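4.2 Where visitors slow down

Rateddale surprised us from the first morning! We had expected day-trippers to head straight for the abbey and leave again, yet of the 1,722 walks logged in May, 900 took in the old dye works as well (a stop most guidebooks skip), and many went on along the canal to Sumalard. People lingered, doubled back, bought plums at the lock.

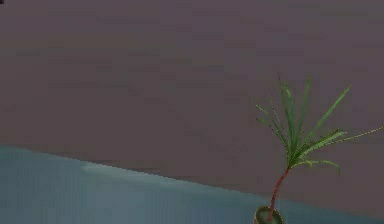 Figure 3. Simulated interior: plain wall meeting a blue-grey surface.

Fonseca's earlier survey of the Ikero pilgrim road found much the same wandering habit, and we were delighted to see it turn up in such a different town. The 146 visitors who agreed to a longer talk gave us wonderful material. One couple had come for a single temple bell and stayed 27 days.
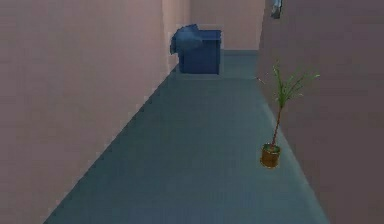
Vol. 27, p. 146

Length of stay is therefore a poor guide to interest when taken alone. We follow Zamani in reading it together with the route walked, and the two make a far richer picture: short visits in Rateddale were often packed with detours, while some of the longest never left the abbey garden. Perić, with its single main street, shows the opposite pattern, and we turn to it in Section 4.3.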